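Siltelbridge Forums > Manipulation > Software

Thread: left arm drifts when right arm pulls a rack

dedberg_dan
Whole body controller question. Bimanual, kitchen tasks, torque mode. Left hand braces on something fixed, right hand goes for the dishwasher rack. As soon as the right side takes load the left hand starts creeping. Planner thinks it's still in contact, so no replan, no error, nothing in the log. Replayed 489 episodes and it's in most of the pull ones. Already tried stiffer gains on the left, now it buzzes.

kestrel_77
what's your contact model? point or patch

dedberg_dan
Point. One per hand. I know.

kestrel_77
well there's your problem. point contact can't resist any twist so the solver lets the wrist rotate for free

mags_o
Disagree, I'd look at perception first. If your rack pose is off by a bit the right hand pulls sideways and the left side gets blamed. Post a head cam view?

dedberg_dan
Sure, head cam from the rack task:

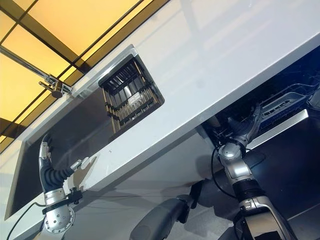

left hand at the sink rim, right hand on the front edge of the upper rack

Camera roll is in the extrinsics, so don't worry about the slant.

mags_o
OK but look at the reflection on that door edge, and the sink is shiny too. What depth are you getting there? Ours at Hestutdale was garbage on anything steel. We mask it and fit the rack front from the RGB edges.

dedberg_dan
Depth is holey on the sink, rack is okay-ish. Pose jumps between frames sometimes. Filter hides it mostly

kestrel_77
still not perception. a bad rack pose gives you a bad pull direction, it doesn't make the *other* hand creep without an error. that's the controller trusting a contact flag it never rechecks. who sets the flag?

dedberg_dan
Force threshold at touchdown. Then latched till the skill ends.

kestrel_77
latched!! lol

Zoltán Magyar
Had the same on the Barajas stack. Unlatch it, check force every tick, drop contact after 3 low ticks. Also cap the right hand pull force by what the left can react. And put a slide axis in the right hand task so it's free along the rack rails, otherwise you fight the rails.

mags_o
3 ticks is way too twitchy imo, you'll get chatter. Use 2 thresholds, high to make contact, low to break it.

Zoltán Magyar
Depends on the loop rate. Ours was fine.

dedberg_dan
Trying unlatched + two thresholds tonight. Will keep point contact for now so I only change one thing. Episode 797 is the worst one so thats my test case.

kestrel_77
patch contact. you'll be back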